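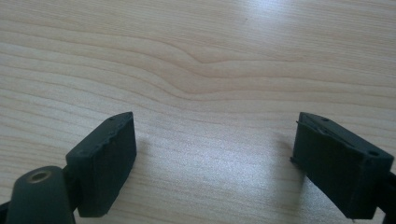

## Tabletop

A **tabletop** is the flat upper part of a table, on which things are set down, prepared or worked on. It rests on legs, a frame or a central pillar, and may be fixed or made to lift off. Light-coloured wood is a common choice for desks and kitchen tables.

### Construction

A wooden top may be a single broad board, but most are made from several narrower boards glued edge to edge. Wood swells and shrinks across the grain as the air changes, so a solid top is usually held to its base with slotted screws or small wooden buttons - these let it move without splitting. The Trurnholm pattern, sold by the furniture maker Indon, has a top 20 mm thick fixed with 9 buttons.

### Finish and care

Oil and wax leave the grain easy to feel and can be renewed at home. Varnish resists spills better but is harder to patch. In her handbook *The Plain Table*, Menaka Pathirana advises up to two coats of oil on a new top, with a night's drying between them. Crumbs and grit are brushed off before wiping, and scratches are sanded along the grain.

### See also

- Worktop
- Trestle table
- Butcher's block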